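Notes for my talk, local history evening, Drudham library
Speaker: Oksana Kravchuk
Slides are changed by Lauri, I only nod to him.

Start slowly. Say good evening, thank Tiina Kallio for the invitation. Say that I speak English as my third language and they can stop me if a word is strange.

Slide 1, title: Washing day before the machine

My subject is the public wash house in Jakura Street. It was open until the winter my mother-in-law got married, and she still speaks of it as if she left her soap there. I have read the ledgers, which Luminița Nedelcu found in the cellar of the old town office, and I have talked with 19 women who used the house or went there as children with their mothers.

Slide 2, the ledger page. Let them look at it, do not read it aloud. Explain the columns: name, hour, how many coppers of water, paid or not paid. The word "Darevska" in the last column is the name of the soap works. It means that the soap was bought at the door and not brought from home.

Slide 3, the plan of the building. Three rooms: boiling, rinsing, and the drying loft with the slatted windows. Point to the stairs. Wet sheets were carried up these stairs, and all the women mentioned them before I asked. Lempi Rautiainen said, "My shoulders remember it better than I do." (Pause here.)

Sorting came first. It was done at home the evening before, on the kitchen floor, and the order was strict — whites, then light colours, then wool, then dark work clothes in the last water. A red thing was always a danger. Some families kept one red cloth apart for years and washed it alone in a bucket.

Slide 4

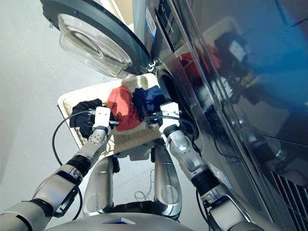 Black, red and navy, one basket, beside the washing machine.

Ask the room: who still sorts by colour? Wait for hands. If it is quiet, tell about my husband's pink shirts.

Then go back to the ledgers. In June the hours are much earlier, the first names are written at 4 in the morning. I think this was for the drying and not for the heat, but I am not sure, and I should say so. Maybe someone in the room knows.

Slide 5, the Suominen mangle. Explain "mangle", the younger people do not know it. Two persons, one turns and one feeds the cloth. Children were not allowed near it, and all of them were near it.

Slide 6, the building today. The boiling room is now a bicycle shop. The drain in the floor is still there, the owner shows it if you ask kindly.

Closing: ask for photographs and names, especially for the rinsing room. I have more than 200 names from the ledgers but very few faces. Paper and pens are on the table by the door.

Questions. Repeat each question before I answer. Water for me on the left side!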